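Re: Stacking table — square, cubes, surface
From: Maritza Cabrera
3 replies

Arnulfo Bedoya wrote:

> Before we copy the table for Rurkdale, can somebody say
> what is on it now? The Stovent sheet lists the red, yellow
> and green cubes and a black square, and nothing about the
> tape or the state of the top. Kevin wants to order blocks
> this month and I'd like to send him one list.
>
> Also, do we stack in color order or not? Gudrun and Brayan
> told me different things.

Arnulfo,

The sheet is mostly right. The set is one red, one yellow and one green. Red goes down first, inside the square, then yellow, then green. Brayan is thinking of the old order from Candinitz, where green was the base. We dropped that in September.

The red one doesn't have to be centered. Anywhere inside the black outline is fine as long as it isn't touching the line.
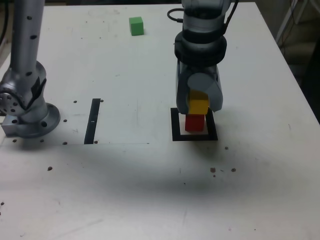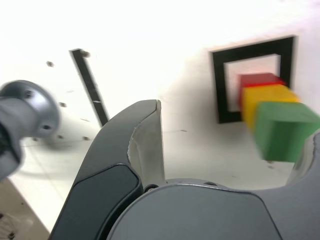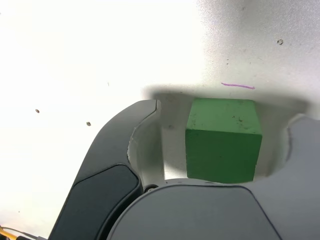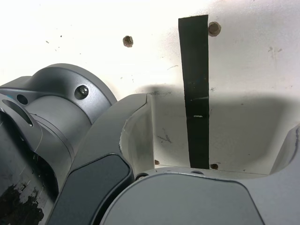
First one: yellow going onto red, green still at the back. The third is the green cube up close, with the smudges on its top face.

Please have Kevin get painted wooden cubes with a matte finish. We tried a glossy set from Marulanda and sent it back. The edges on ours have rounded with use and I would not try to match that. Order 3 full sets. He quoted me 119 for the lot with shipping and that seems fair to me.

The black strip should go on your list too. It sits left of the square, at a slight tilt. You don't have to match the angle, but leave some clear table between it and the square — people kept setting blocks down on it when it was closer.

About the top: ours is white and it shows everything. There are gray scuffs, and the holes collect crumbs. Wipe it before a session and do the cubes with a dry cloth while you're at it. If Rurkdale wants a new top, the quote I have is 458, and I don't think it's worth it this year. A cleaning and a fresh square will do.

Gudrun has the template for the square. Ask her for the paper one, the file prints too small.

Maritza

2 likes · 0 shares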